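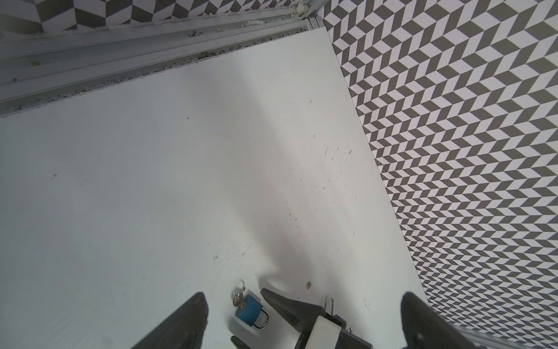
Jemley Small Padlock, keyed, in blue or brass

The maker's card calls this a "security padlock." We would call it a small padlock and leave it there. It keeps a toolbox lid down, a locker door shut and a nosy roommate out of a drawer. It will not slow down a person with bolt cutters, and we get tired of suppliers who print a shield on the packaging and hope you won't ask.

What you get is a colored or brass body, a silver shackle and a key. The blue and the brass cost the same. Jemley says the blue finish is "hard wearing." Ours have come back from customers with bare corners after a season on a gym bag, so take that as you like. If looks matter to you, buy brass and let it go dull.

Sizes: 40 mm body only. Jemley used to make a smaller one and dropped it. Clear height inside the shackle is listed as 14 mm and we have no quarrel with that. It goes through most hasps we sell, but not the Hanix heavy hasp, whatever the Hanix leaflet says. Measure the thickness of your staple before ordering. We take back unused locks with the key. We don't take back locks without one, and yes, people try.

About the key. It's small, and it's easy to leave in the lock. The ring sold with the blue version is thin wire and we would swap it for something you can find in a coat pocket. Spare keys can be cut from the original at most counters. Jemley claims 1,447 different key patterns. We have no way to check that, and in one box of 16 we found two locks that opened with the same key – Jemley replaced the pair and didn't comment.

Outdoors: the card says "all weather." We'd say under a porch roof. A drop of dry lubricant in the keyway every December does more than the coating does. Skip the cooking oil, it gums up.

If you want something for a shed or a bike, look at the Cherkaoui closed-shackle lock instead. It costs more and weighs more, and the shackle is much harder to get at. The Ekia combination lock is there for people who lose keys, though we find its dials stiff.

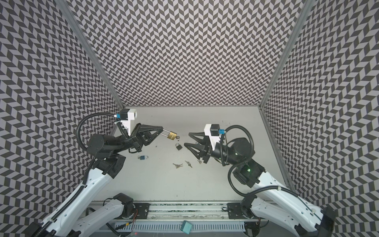
Amr Belkadi: I've had two on my lockers since last winter and they're fine, but the second key turned rough until I filed a burr off it. Shouldn't have to do that on a new lock.

Comments

Same here with the burr. Mine was on the tip.

Does it fit the Ekia hasp? The chart skips that one.

Reply from the shop: Yes, with a little play. Ordered before noon Wednesday it ships that day.

"All weather" my foot. Bought the Cherkaoui in the end.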